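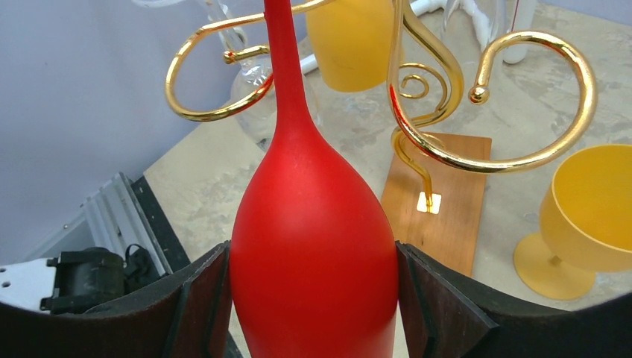
Red bottle, gold stand behind it

lonham_lefty
August 16, 2010
So Quezada gets hauled off after 73 minutes with us a goal up, and we lose 2-1. I was yelling at my radio the whole last stretch. Why??

Dilletti42
He was limping. Did you want him out for seven weeks?

lonham_lefty
He limps every game, that's just how he runs!

cmelendez
Crisóforo Meléndez here, season ticket since forever. I was behind the Lutemden goal and he looked fine to me — it was the back line that quit. We played like this in May too.

Dilletti42
Disagree, but ok. Anyone driving to the away game?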